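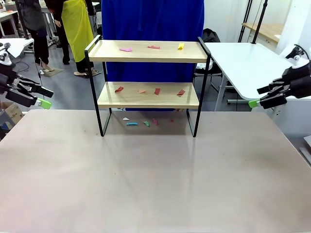 Studio assistant, paper and display (part-time)
Pollilley, paper craft workshop and shop

We are looking for a part-time assistant to help keep our folding tables, sample shelves and paper stock in order. Pollilley runs folding classes for adults and school groups, and by the end of a session there is paper everywhere: half-folded pieces, strips, corners and offcuts in every colour.

The work
Clearing tables and shelves between classes
Sorting folded pieces from scraps, and scraps by colour
Setting out small metal-framed shelves with finished samples
Wiping down tabletops
Cutting and counting sheets for class packs (80 sheets to a pack)
Putting deliveries from Noguchi away in the stock room

You do not need to be able to fold. You do need to be tidy, comfortable on your feet and careful with small, light things that crease easily. Aprons are provided. Please wear flat, closed shoes.

Hours and pay
Two afternoons a week, 1 pm to 5.30 pm, with an extra morning now and then during school holidays. Pay is £826 a month before tax. The post starts in November and there are two places open. Staff get a discount on paper and may join any class that has a free seat.

How to apply
Send a short letter and your CV to Laiba Dogar, workshop manager, at the shop on Trullis Lane, or hand them in at the counter. Tell us which afternoons you can do. Shortlisted applicants will be asked in for a trial session of roughly an hour, paid, with Tsutomu Ishida, who teaches the beginners' classes.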